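Tuning a grasp planner for thin, floppy things: a walkthrough with Lanis

Posted October 4, 2021 by Lindiwe Moodley

If you have followed our earlier pages, you already have Lanis talking to both arms and you can send them to a named pose without holding your breath. Good! Today we get to the part I enjoy most, which is persuading the planner to pick up a paperback. Books look easy until you try one. They flex, they slide, and their covers are shiny enough to upset almost any segmentation model you feed them to.

Start with the wrist camera stream, before you touch a single planner setting. Open the Lanis viewer, choose the wrist topic, and turn on the mask overlay.
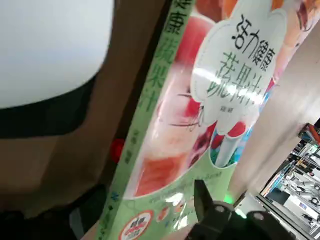
Mask quality decides nearly everything that comes later, so please be patient with this step. Scrub through a recording and stop wherever the overlay goes ragged. A glossy cover will do it every time: the glare running across the green title characters is just the sort of patch that gets dropped from the mask, and then the planner believes the book has a hole in it. Set highlight_fill to 4 and run the clip again. Zixuan Mao, who wrote that filter, suggests leaving it at 2 for matte objects, and I've found that to be good advice.

Next comes the overhead view. Load the table layout file and check that every object you care about has its own label. Anything you don't plan to move should be marked as an obstacle, laptop and lamp included, or the path planner will happily sweep an elbow through them.
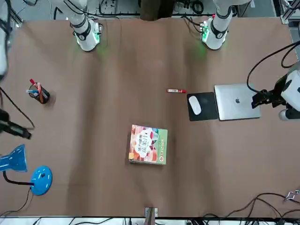 Overhead view of the table, with the book near the center and the laptop closed on the right.

Now open grasp.yaml and find the section called edge_pinch. Set the approach to "edge", set max_force to 80 (this is Lanis's own scale, so please don't read it as newtons), and save. Reload the planner with the button at the top right. You don't need to restart the arms.
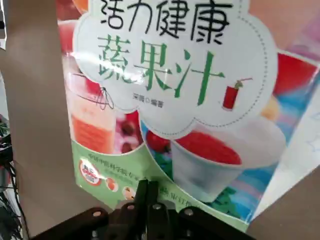
Edge pinches want a narrow contact and a gentle close, and I would start with the lower edge of the cover if your camera angle allows it. Watch for bowing as you step through the replay. With both fingers closed on the edge and the cover curving toward the camera like this, a flat plane is a poor fit, so switch surface_model from "plane" to "curved" and let the pose tracker catch up before you command any motion. Riaan Matlala and I lost most of an April afternoon to that one setting, and I would love to spare you the same.

Once a single book behaves, move on to a stack. Turn on layer_split, which asks the perception node to keep the top cover and the one underneath as separate objects even when they overlap. Offset edges help it a great deal. If the two labels keep merging, lower the split threshold a little at a time and replay the same clip after each change.
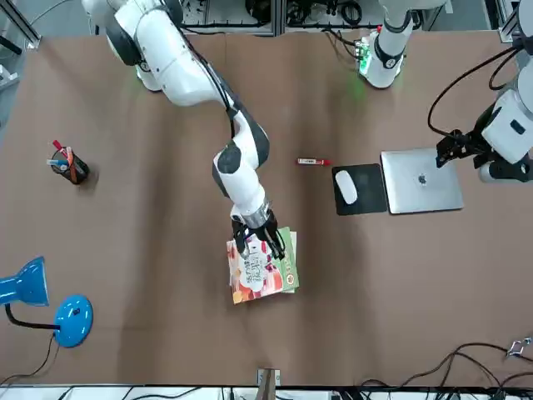
Right arm at the stack, gripper over the top book, with a green cover showing underneath.

Save your settings under a new profile name so the defaults stay clean, and export the replay log along with it. If the planner stops with code 164, the mask and the depth image have drifted apart in time; open the sync panel, press Realign, and try the clip again. Tumelo Zulu is putting together the next page, on handing a book from one arm to the other, and it will pick up from the profile you just saved.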